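Home Threads Saved Search
2 min read

Right, a little thread on packing for a week away with hand luggage only, as I've just got back from Hondmont and feel smug.

My bag holds nothing. I bought it for 600 grams of empty weight and then filled it with an 850 gram washbag. Brilliant work.

So the washbag got cut first. One 100 ml bottle of shampoo that does hair, body and (in a pinch) socks. Lasted till Sunday!

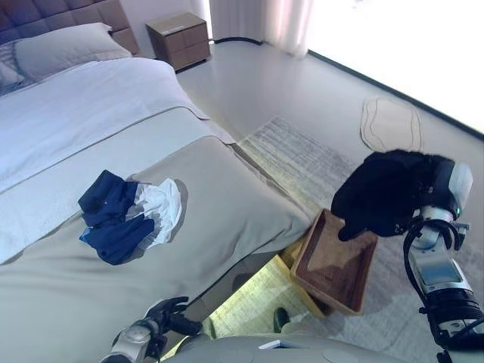

Clothes are where I always go wrong. I pack for a person who goes to dinners – I'm really a person who eats crisps on a wall. My new rule is to chuck each thing on the bed and walk off to make tea. If it's still lying there in a navy and white heap on the grey runner and I don't miss it, it stays home.

Shoes: wear the big ones. Yes, even in July. Yes, your feet will hate you on the Inley train.

Anyone got a view on packing cubes? I've only ever lost mine.

Related
Is the Vorero night bus worth it?
Rain jackets I have regretted
Three days in Tamihana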